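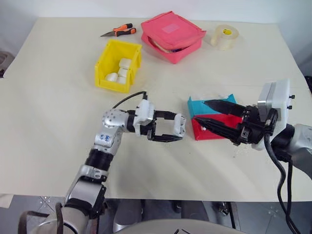
Socorro Cuervo

Print this page
E-mail this page to a friend

I had been promising Nele Nolte for ages that I would come by and see the Asness workshop, and I finally made it over. What a nice afternoon it was! The coffee was strong, everybody was generous with their time, and I stayed a good deal longer than I had meant to.

Most of my visit was spent at the two-armed cell, which they call Porka (there is a story behind the name, but I heard three versions of it and won't choose). It works at a plain white table, and the job that day was the box with the teal lid and the red tray. The two grippers face each other across it, so one can steady while the other does the fiddly part, or so Helmut Kramer explained it to me.

Helmut looks after the grippers, and he is very fond of them. The two are quite different. The one on the left has long fingers with a white rectangular pad at the inner tip of the upper one, and the one on the right has fingers that taper to a point, good for getting in at an edge. He replaces the pad after 4,000 grips whether it looks tired or not, and writes the change in a paper notebook that goes back to December. The last entry read 427, so there was plenty of life left in it.

I asked a lot about cables, having lost a few of my own at Reuter over the years. On the left arm a thin one arcs over the top of the wrist and plugs into the white mount, and Helmut checks that arc by hand every morning, bending the wrist both ways before anything is switched on. The thick pair under the right gripper hangs down past the table edge. He likes them with some slack and has strong opinions about people who tie everything down tight!

Bolts on the flange get a look once a week, and after any bump the arms go back to their start position and both grippers are opened and closed 50 times with nothing in them. It takes a while, and we chatted happily right through it.

Nele says I'm welcome again when the second cell is up, and I have already asked for the recipe for the plum cake.

E-mail this page to a friend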